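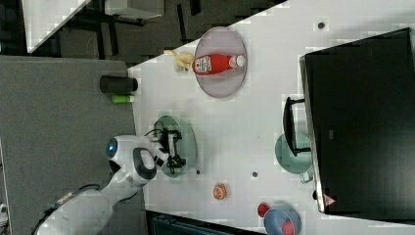
Moving the recipe archive off the old host

The recipe database had grown to 3,473 entries by September, and the import script was timing out on every run. The host kills any process at 210 seconds. Splitting the job was the obvious fix, but the script holds the whole ingredient table in memory to match duplicates, so two halves would each miss the other's matches.

I moved the matching into SQLite. Each ingredient name is lowercased, stripped of punctuation and stored with an index. The lookup is now a single query per row.

Units were worse. Half the entries from Nicanor Cantero's old export use "c" for cup and the other half use it for clove. I wrote a rule that checks the ingredient first – garlic gets cloves, everything else gets cups – and flagged whatever looked odd. Itziar Echevarría went through the flagged rows and found one recipe asking for 2 cups of bay leaves. It was meant to be 2 leaves.

The full import finishes in one pass. Photos are still on the old server, and the links to them will break when the plan expires. I still need to write the redirect rules.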